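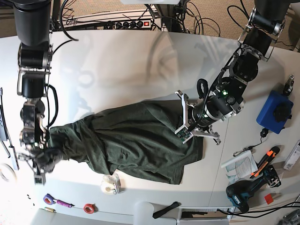

2024年1月21日,周日,晴。上午九点多到的Droltholm,楼里暖气还没上来,外套穿到快中午才脱。今天的事只有一件:把双臂台的夹爪重新标零,把上周记下的几处松动处理掉。先不拆,用布试一遍,两只夹爪各夹一头,墨绿色的针织布斜着拉在桌子中间,左臂那边夹的是宽的一头,右臂那边是拧成一股的窄头。听声音比看数更快,右臂腕部往回走的时候有一下很轻的“咔”,左臂没有。胶带、美工刀、电钻还摊在桌上,说明书也翻开着,我懒得收,反正下午还要用。

Floarea Nistor昨天夜里留了言,说Pendolik里右爪的零点偏了,闭合到底时读数不是零,差25个计数。我重启后看了一眼,还是25,跟她写的一样。这种偏差不影响夹厚东西,夹薄布就会夹不住,布在指间慢慢滑。先断电,等指示灯灭,再手动把两指推到底,上电重新写零点,存盘,再断一次电确认它记住了。第一次没记住,是我忘了点存盘。第二次好了。

写完零点接着查螺丝。上次换手指是在Onu那台机器上,用的螺纹胶是快干的,这台用的是中强度的,拆起来费劲,要用合适的批头慢慢顶,不能一下子上力。有一颗已经有点花了,先留着,备件到了再换。Fadell的备件单上写的是2月到货,我在单子后面补了一行,多要两颗同规格的。
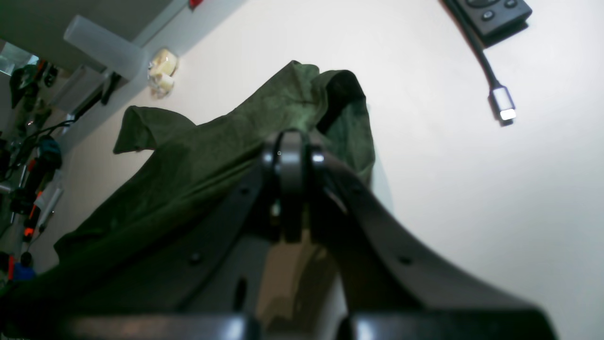
转轴这里我每次都多看一会儿,早先有一台就是从这里开始晃的。圆帽没有松,下面两条臂向两边张开,左边那条上的两颗螺丝和右边那条上的一颗都拿记号笔重新画了线,下次一眼就能看出有没有转过。线要从螺丝头一直画到臂面上,只画在头上没有用,我自己就犯过这个错。左臂片下部的长槽孔里容易积线头,拿镊子清了,清出来一小撮灰绿色的绒。USB那根线没动,插着怕碰断,拔了又怕忘,最后还是让它放在桌面上。

清完上电走空程,开合100次,速度先给一半。前面几十次都很安静,到后面右腕又响了一下。停下来摸线束,有一处扎带勒得太紧,线在关节转过去的时候被拽一下,再弹回来。剪掉重扎,留出一指的余量。再走100次,没有响。我之前一直怀疑是轴承,还在本子上写过“准备拆腕”,现在把那行划掉了。

中午吃的是带来的饭,微波炉坏了,凉着吃的。

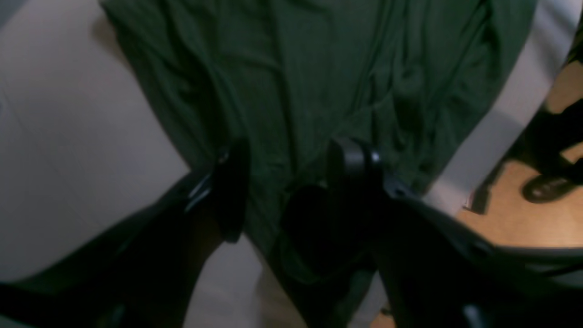

## 下午:带布复测

零点改了,夹持力的上限也要跟着看一下。原来设得偏高,是为了补偿零点不准,现在不需要那么大。降了两档,布还夹得住,再降一档就开始打滑,于是退回来一档,记在参数表里。参数表的旧值我没有删,在旁边写了日期和原因,省得下个月又有人来问。

复测的动作很简单:下探、捏住、提起、停两秒、放下。要看的是停的那两秒里布边有没有往外走。先让左爪做,再让右爪做,最后两只一起拉。两只一起拉的时候要把同步打开,忘了开的话一边先到位,另一边就一直较劲,电机会发烫。今天没有忘。

电机温度我用手背试的,左右差不多,都是温的。下次该带点温枪来,总拿手试写进记录里不像样。

有一回捏得太浅,只带起来一个尖角,提到一半就掉了。查了下探高度,差2毫米,是上午推手指时顺手把参考面碰了。改回来后连着做了好几轮,没有再掉。参考面那个值以后要锁上,这个写给自己。

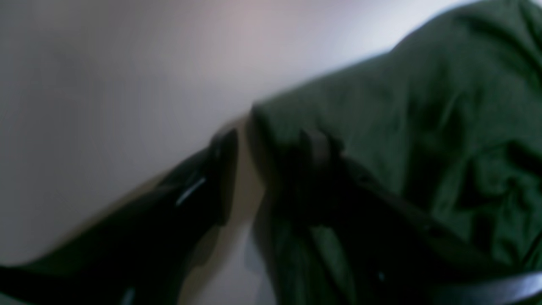 *复测时的近景:两指隔着缝相对,绿布折边在指尖处。*

累计开合次数翻到3000了,按我们自己的保养表,该给转轴补一次脂。脂还有小半管,补了一点点,多余的用无尘布擦掉。计数器没有清零,我想等换完手指再清,这样前后能对得上。

走之前把Pendolik的配置导出一份,存到共享盘,文件名后面加了“零点后”。给Floarea回了留言,把25那个偏差的处理写清楚,顺便告诉她那声“咔”是扎带。她回得很快,就一个“好”。

还没做的:

- 花了的那颗螺丝,等Fadell的货
- 右腕线束再看一次,跑满一天以后
- 参考面的值上锁
- Onu那台也按今天的法子画线

关总电源的时候快六点了,外面已经黑透。车窗结了冰,刮了好一阵才走。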